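Orhun Kırmızıgül
May

1/ I want to write a few posts about a table top. It is a subject which interests maybe three people, but I have been working on this table all month and I have opinions now.

2/ The board came from the second-hand hall in Ciltstead and I paid 15 dollars for it. The seller wanted to give me also the legs. I said no thank you, the legs were in a very bad state.

3/ It is a light wood, pale blond, with a fine grain that goes a little bit wavy. My neighbour in Drindotdale is sure it is birch. My brother-in-law is sure it is not. I did not ask a third person.

4/ I sanded it by hand on the balcony and rounded the corners slightly, as I am always catching my sleeve on sharp ones. Then two thin coats of a clear finish. The colour stayed light, which I was hoping for.

5/ Now it rests on a grey metal frame with rails along the sides. I like this mix of pale wood and grey metal, although my wife says it looks like the dentist.
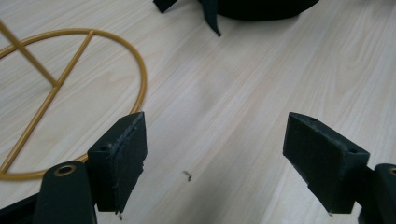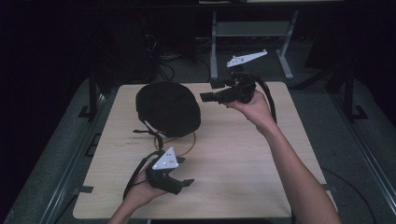

Same pale wood in both. The gold-coloured wire frame is in the first one, the black padded dome in the second.

6/ Some of you will notice the marks. Yes, there are small scuffs and one darker smudge left of the centre. I tried to clean the smudge with soapy water, then with a soft eraser. It is still with us – I have decided to leave it.

7/ The wire frame I like very much on this wood. Gold colour on dark wood looks heavy to me, but on the blond it is quiet. If you have a light table and some brass-coloured things in a drawer, please try it.

8/ Several people asked about grit. I finished the board at a medium paper and stopped there. A man at the Flolley hardware counter wanted to sell me 2,000 and then 3,000. For a table where you put metal things down every day, I think this is a waste of elbow.

9/ For cleaning: damp cloth, then dry cloth, always along the grain. No spray. I wipe it in the evening after supper.

10/ Next job is the shelf for the hallway, from the same second-hand hall. It is a much darker wood and it has a smell. I will post when I have begun.

More from this author
A squeaky hinge and three kinds of oil
Villalba chair, part two: the seat
What I keep in the grey toolbox

Contact | Back to top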